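The Long Goodbye to the Pop-Up Window

Small offices that built their work around the browser are finding that an update can cost more than a new program

The order desk at Lirnard, a regional supplier of plumbing parts, starts work at 7 in the morning. One day in August the staff opened their browsers, logged in and found that the print button no longer did anything. There was no error message. The page sat there as before, with the order on it and the button in the corner.

The cause was a small one. The company's order system, called Brudov, opened its packing slips in a second window and passed the order details to it. A browser update had tightened the rules on what one window could hand to another. Brudov had been written well before those rules existed, by a contractor who had since moved on to other work.

"We had 9 people writing packing slips by hand," says Meenakshi Subramaniam, who runs the company's systems. "The warehouse could read about half of them."

She had a fix in place by mid-afternoon, which was to stop the browser from updating on the order desk machines. She knew it was a poor fix. An old browser stops getting security patches, and the card payment page the company uses will refuse to load in it sooner or later. It bought her a few weeks.

Stories like this are common in businesses of a certain size. They are large enough to need their own software and too small to keep a programmer on staff. In the years around 2000 many of them moved from desktop programs to web pages, and the reasons were good ones. Nothing had to be installed. A new employee needed a login and a chair. What came with the bargain was a part of the system that somebody else could change overnight.

Subramaniam spent the next week reading through Brudov's code. She was looking for every place where it opened a new window, and she kept a list in a spreadsheet. The list ended at row 2704. Most of the entries were copies of one another, because the contractor had pasted the same block into each page and changed a name or two. Once she had sorted them, she had a much shorter list of things the software was trying to do: print a slip, look up a customer, pick a date, confirm a delete.
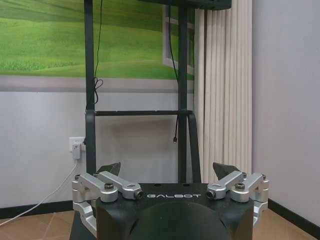
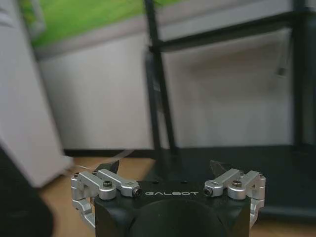

What the replacement looks like

She considered buying a finished product and looked at two. Vekau handled stock well but wanted the company to change how it numbered its parts, and the sales staff use those numbers from memory. Ra was cheaper and did its printing through a separate program, so the browser had no say in it. It also charged by the order once a customer passed 1000 a month, and Lirnard passes that easily.

In the end she kept Brudov and rewrote the windows. The packing slip now opens in a panel on the same page. The date picker is the one built into the browser. The confirm box for deletes is gone, and deleted orders go to a holding list where they can be brought back.

The work took most of the fall. She moved one department at a time and left the old pages running next to the new ones, with a link between them - a dull way to do it, she says, and slower than she had told her boss it would be. The order desk went last.

She has also changed how updates arrive. Two machines in the back office now run the test version of the browser, weeks ahead of everyone else. The person at each one does normal work on it and sends her a note when something looks wrong. So far she has had notes about a font, a missing scroll bar and a login page that forgot passwords.

The old window code is still in the system, switched off. She plans to delete it after the yearly stock count.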